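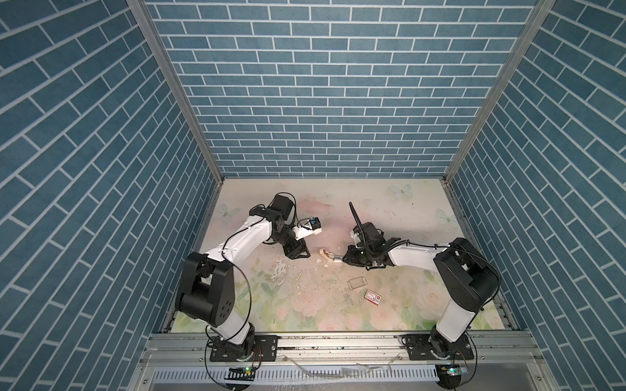

Bay Bravo – Condition of the Printed Table Surface and Stapler Loading

Entry date: 30 December 2024
Work order: 2958
Entered by: Boris Radulović

The purpose of this entry is to record the state of the table surface in Bay Bravo before the January work period and to set down the procedure agreed for the stapler loading task. The previous entry on the surface dates from November and covers only the fitting of the brick-pattern wall panels. It should be read together with this one.

The wall panels require no action. The blue-gray finish was chosen to match the adjoining bay, and the joint at the corners was accepted at the time. All remarks below concern the table.

Surface

The printed covering was supplied by Kanden and laid in a single piece. It carries the standard garden and sky pattern (butterflies, flowers, hearts, stars, a ringed planet) in pale colors. The pattern was approved for general table work on the understanding that the print would fade evenly with use. This has been the case for most of the sheet, and the fading in itself is not considered a defect.

The loss of the printed layer is a separate matter. In places the layer has come away in flakes, leaving white patches with chipped borders. Loose white fragments lie on the table as well, and it should not be assumed that they all come from the print. A small sample was set aside in a paper envelope marked with the work order number. It has not been examined.
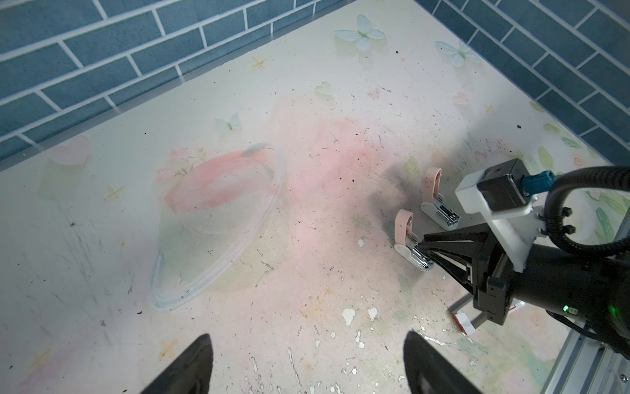
The pink smudge was also discussed. It was first taken for part of the design, as its color is close to that of the planet, but the Kanden pattern sheet shows no such area. A damp cloth had no effect on it. No solvent is to be used until the supplier has stated in writing what the ink will tolerate. The request was sent to Kanden this morning.

Fine scratches and small dark marks are spread over the sheet. They are recorded as ordinary wear. The crumbs and specks between them are recorded as poor housekeeping, and colleagues are reminded that the table is to be brushed down at the end of each session, before the covers go on. The soft brush is kept on the hook by the door. The stiff brush belongs to the metal bench and must not be used on the print.

Two courses are open to us. The first is to lay a plain clear film over the present sheet. Veltow quoted for this in November, with delivery in 10 working days. The second is to remove the sheet and order a replacement. The undersigned favors replacement, as a film laid over flaking print will hold the loose pieces underneath and the table will never lie quite flat again. Replacement would take the bay out of use for five days, including the time needed for the adhesive to cure.

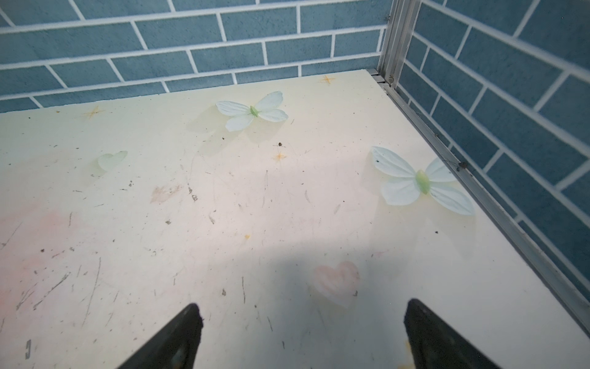

Ulises Villalba disagrees on the question of the film. His view is that the pattern is of no importance to the work, that a sheet with a few raised spots can be scraped and filled in one afternoon, and that five days without the bay in January is a higher price than the table is worth. He asks that the film be tried on the left half only, and that the decision on a new sheet be left until the trial has run for a month. He adds that he would prefer a plain color if a new sheet is ordered.

His objection is entered here as given. The trial on half the table is reasonable and has been added to the list of actions. The matter of the plain color has been raised before – see the long note on glare in the Traltach notebook, page 13 – and is not reopened in this entry.

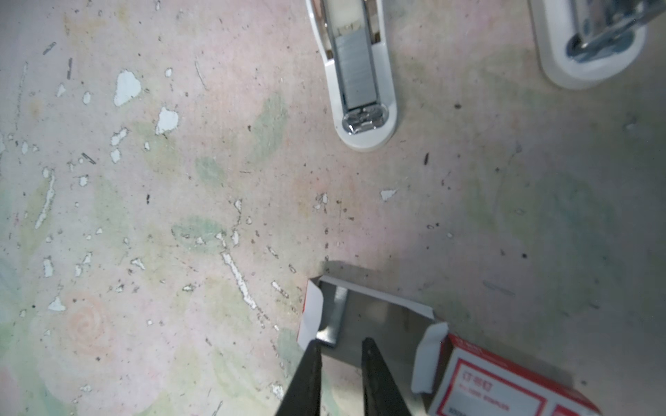 Stapler Loading

Only the white desktop staplers are to be used for this task. Staples are taken from the small white and red cardboard boxes marked 订书钉 (staples). The box is to be placed on the table with its flaps folded fully back. A half-raised flap catches the strip on the way out and may break it.

1. Open the stapler and lay it on its back or side, whichever leaves the channel clear.

2. Lift one complete strip from the box. Short ends go into the tin on the shelf and are not loaded.

3. Set the strip in the channel with the points toward the base. Check that it slides freely along its full length.

4. Close the stapler and test it on scrap paper. Two sheets are sufficient.

5. Close the box and return it to the drawer. Boxes left open overnight have been found tipped over on more than one morning.

Single staples dropped during loading must be picked up at once. They are hard to find on the pale print, and a staple pressed into the sheet leaves a mark that does not come out. A magnet may be passed above the surface but must not be dragged across it.

Actions

Brush down the table and bag the loose fragments – Radulović.

Order film from Veltow, sufficient for the left half – Villalba.

Follow up with Kanden on cleaning agents and on the price of a new sheet – Radulović.

Copy the loading steps onto a card for the inside of the drawer – Villalba.

Work order 2958 remains open pending the reply from Kanden.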